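How to report a small boat in difficulty
Guidance for residents and visitors, Disadport

Anyone who sees a boat in difficulty off the Vornis shore should report it at once. You do not need to know who is on board, where they have come from or whether they have permission to land.

1. Note the time and your own position, using the nearest numbered path marker.

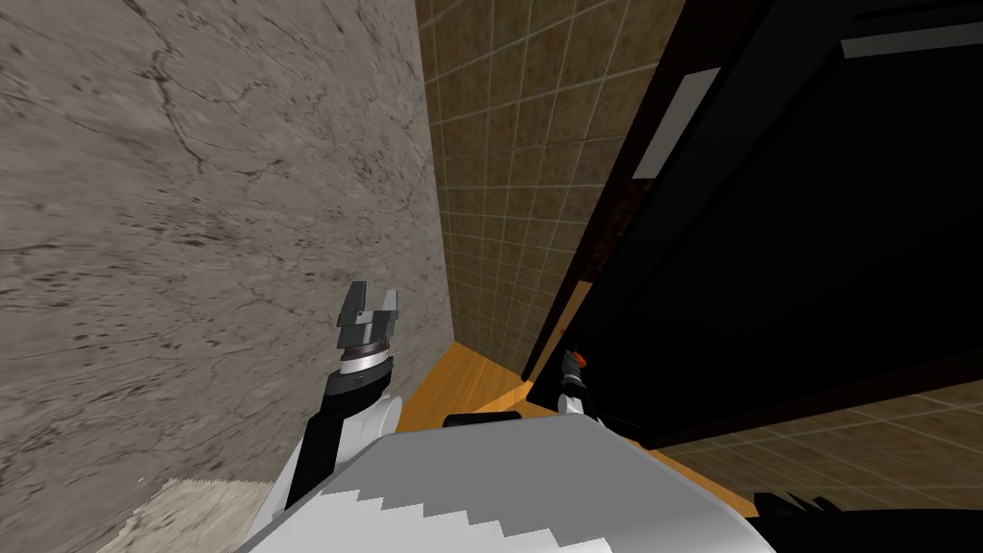

2. Call the emergency number and ask for the coastguard. The Orno watch desk on extension 2429 is for follow-up calls only and closes at 8 in the evening.

3. Give the direction of the boat from where you stand. If you can only guess the distance, say so. Anything beyond about 2000 metres is hard to judge by eye.

4. Stay on the line until the operator ends the call. Keep the boat in view if you can do so safely.

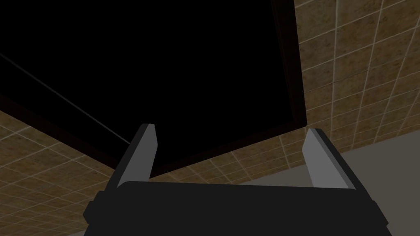

Dark panel and surrounding frame, seen from below.

5. Do not enter the water or signal to the boat with lights unless told to.

People who have come ashore may be taken to the Panasiuk reception centre, which accepts donated clothing from 9 in the morning. Please do not post photographs of arrivals online.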